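The Hawthorne building at Sokcombe opens its doors to the public once a year, and on April 24, 2019 eleven of us went through them in the rain. We had been promised robots. We were given a visitor badge, a biscuit and a seat in front of a large screen, and told that the robot proper was in the next room with its batteries out.

It had its batteries out because in November it drove into a stepladder. The ladder was in a corridor, a decorator had just got down from it, and the only casualty was a tray of magnolia. All the same, a machine meant for pottering round people's homes had gone at walking pace into something a person could easily have been standing on, and it hadn't braked. The lab's whole open day turned out to be about that, which I thought rather brave of them. Most places show you the thing that works.

So the work is being done for the present in made-up rooms on a computer. The rooms have walls, floors and furniture, and a pretend version of the robot is sent round them to find out what it will bump into.
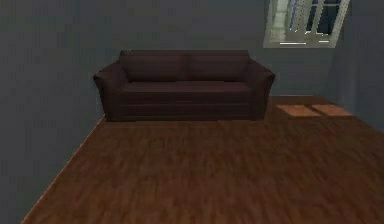
*Report by the Outings Secretary*

The first room we saw was the easy one. There's a dark sofa against a slate-coloured wall, a window with a white sill, and a great deal of floor. I have paid good money for holiday lets with less charm. The robot's software, which is called Ona, is asked to cross to the sofa and stop short of it, and our guide set it off while telling us that this was the warm-up and never gave any trouble.

It gave trouble. Ona crossed half the room and stopped dead. It then turned a little to the left, thought better of it, turned back, and sat there for 3 minutes while our guide talked with growing energy about the history of the building.

The culprit was the sunshine. Two pale oblongs lie on the boards under the window, and Ona had put them down as objects. Our guide explained that after November they had made the software far more nervous of anything it didn't recognise, and a bright shape with hard edges now counted as something to keep clear of. A robot that is frightened of sunlight is safer than one that isn't frightened of ladders, and I suppose one has to start somewhere. Someone in our party asked whether you could cure it by drawing the curtains. This was written down, I think out of politeness.

We then moved two seats to the left for the second screen, where the serious business was.

The November crash was described to us in some detail. Ona looks for ways through a room by finding gaps wide enough for the robot, and a stepladder seen from low down is mostly gap. It has a leg on one side and a leg on the other, with daylight between them. Ona took the ladder for a doorway. It had even worked out, quite correctly, that the robot's wheels would fit. What it hadn't considered was the rest of the robot, which is taller than its wheels and met the lowest tread.

There is a bumper that ought to have cut the motors at that point. The bumper is at ankle height. It passed under the ladder without touching anything and reported that all was well, and it went on reporting this until somebody reached the red button.

Their answer has been to build the nastiest version of the problem they can think of and run it over and over.
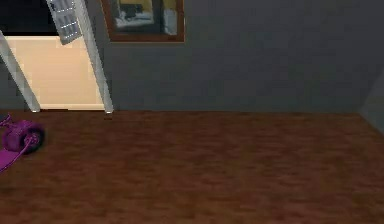

**Trildale Model Engineers: Visits and Outings**

In this one the ladder stands right in front of a real opening, with a lighter room beyond it, so that the false doorway and the true one are more or less in the same place. I asked if that wasn't a bit mean. Our guide said that people do put ladders in doorways, and I thought of my own landing and kept quiet. The purple thing with the wheel, over on the left, is there as clutter. Three of us had a go at saying what it was and no two agreed.

The right behaviour is to stop and wait, or go and find another way round. The lab has put Ona through this and its relatives 3000 times, shifting the ladder a little between goes. It still tried to drive between the legs in 19 of them. Our guide was frank that 19 was too many and that the robot would not be getting its batteries back until the figure was nought, and had stayed nought for a further 400 goes with ladders Ona had never met.

They are also fitting a second bumper, at chest height. Several of our members felt this might have been thought of earlier and one of them said so. He has fitted buffers to a good many locomotives and was listened to with patience.

I came away with two niggles. The pretend ladder is clean and grey and stands very square, and the real ones I know are spattered, leaning and hung with a bucket. The other is that in the pretend rooms there was never anybody up the ladder. I asked, and was told that figures of people are coming later in the year.

We did see the actual robot before we left, through a glass panel. It comes up to my ribs and has a dent in the front with a trace of magnolia still in it.

Tea was in the canteen. The ramp at the side entrance is steep when wet, so anyone going next year with a stick should ask for the lift. Parking is free after two o'clock but the machine will take your money anyway.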